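News > Community > Senior Living

Tagged: Aging at Home, Family Caregivers

Flurnia opens respite program for family caregivers

2022-10-28

Great news for families looking after an older parent or spouse at home! Flurnia has opened its new respite program in Brurkard, and all 70 places were claimed in the first week. Each family gets up to eight hours of in-home help a month at no charge, whether that means a hand with bathing and meals or just good company while the regular caregiver gets out for a walk.

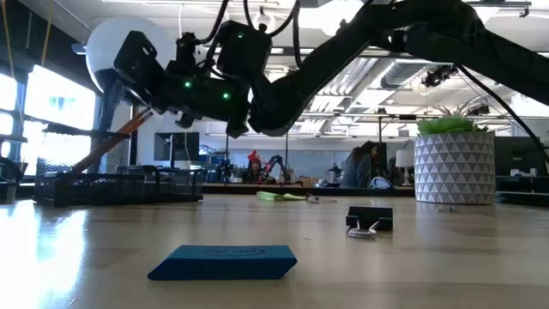

A blue eraser on a light wooden tabletop.

The idea grew out of a survey in June, when 200 households told Flurnia what they needed most. Time off came out on top by a mile. Aides from Sulemana Home Care will make the visits, and families can ask for the same aide each time (a lovely touch, especially for anyone living with memory loss).

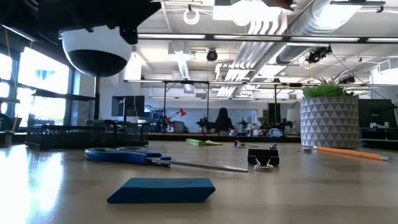 One Brurkard reader wrote in to say that evening visits would help even more, as she works days and her father gets restless after supper. Evenings are on the way: Flurnia plans to add visits until 7 p.m. when the program reaches Vornari next year. The waiting list is open now at the Brurkard office.

Get our senior living news by email. Enter your address to subscribe. You can unsubscribe at any time.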